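Letska Shared Workshop — Arm Build Group
Minutes of the Thursday meeting, back bench, 7:00 p.m.

Present: Wolfram Stöcker (chair), Dana, Priya, Kofi, Ellis (minutes)
Apologies: Marguerite

1. Minutes of the last meeting

Accepted with one correction. Item 5 should have said that the spare power supply belongs to Kofi, and that the workshop has the use of it until the end of August.

2. State of the arm

Wolfram reported that all the joints now hold position under load. The elbow still drifts a little after a long session and has to be homed again. Dana has replaced the cable clips along the forearm with wider ones. Kofi asked if the base could be moved nearer the wall to free up the front of the bench. Agreed to leave it alone until the wire sorting work is finished, as moving it would mean doing the calibration over.

The controller software is still on the old version. Priya has the new one on her laptop and has not tried it on the arm yet. She will do this on an evening when the bench is not booked.

3. Wire sorting

This took up most of the meeting. The aim is unchanged: the arm should take hold of one color of wire in a mixed pile of offcuts and move it into the red tray. The pile has yellow, blue and black wire in it, all thin.

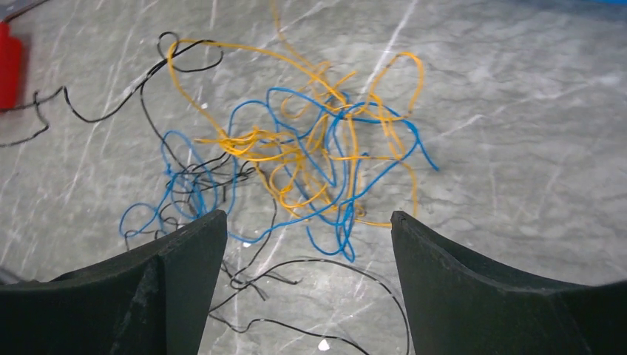 Priya said the black wire is the hardest of the three for the software to follow. It is the thinnest, and on the gray surface the software tends to mistake it for a shadow or a streak in the pattern. Yellow is the easiest. Blue comes between them, and is fine as long as it is not buried.

Kofi proposed leaving black out of the trials for now. Ellis was against this, on the grounds that black is most of what ends up in the offcut bin. After some discussion it was agreed to do yellow first, then blue, and come back to black when there is a better lamp over the bench.

Dana asked what counts as a finished pick. At present people are writing down different things. Agreed: the strand has to end up wholly inside the tray and the fingers have to be open and clear of it. A strand left hanging over the rim is to be logged as a partial. Wolfram will add a column to the log sheet.

The log stands at 2364 attempts, all types included. Priya would like the next 100 to be yellow only, with the same finger pads throughout, so that the numbers can be compared.

4. Finger pads

Dana brought samples of two padding foams, one from Mühlbauer and one from Pelov. The Pelov foam is softer and gives a better hold on thin wire but picks up dust and clippings. The Mühlbauer foam is firmer and easier to trim. Wolfram thought softness mattered more for this job. Kofi pointed out that the pads are cheap and can be changed often. Agreed to order the Pelov foam, enough for 4 sets, and to brush the pads down at the end of each session.

Ellis asked whether bare fingers should be kept as an option. Yes — the padded ones are too bulky for small parts, and Marguerite will want the bare ones for her connector work.

5. Tray position

The red tray has been tried flat and tilted. Priya prefers it tilted, with the open side toward the arm. The yellow wire is springy and a loop will often stand up over the side after release, which the software then reads as a new strand to pick. She will set a height limit so that anything inside the tray area is ignored.

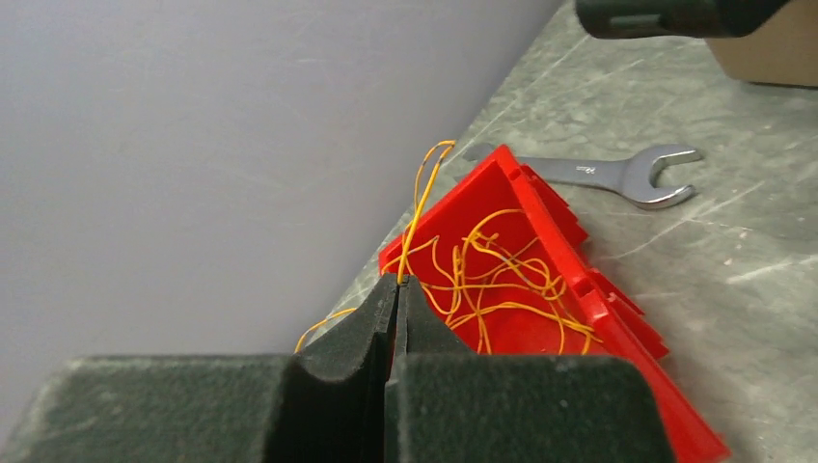 Padded fingers at the red tray, yellow wire, wrench behind.

Kofi suggested a deeper tray. There may be one in the Trarthorpe store and he will look. No money to be spent on this for now.

6. Bench use

The other groups have asked for the bench to be left clear after our sessions. Hand tools go back on the rack, and boxes go under the bench. Dana also asked that people sweep up clippings from the floor, as she found several in her shoe.

Booking for the next 14 days is on the sheet by the door. Wolfram has the early slot both weeks.

7. Actions

Wolfram — new column on the log sheet; order foam
Priya — height limit for the tray area; try the new controller version
Kofi — look for a deeper tray; find out the price of a bench lamp
Dana — cut and fit the new pads when the foam arrives
Ellis — send these minutes to Marguerite

8. Any other business

Ellis has a box of old ribbon cable to give away. Kofi will take it.

Meeting closed 8:25 p.m. Next meeting same time, same bench.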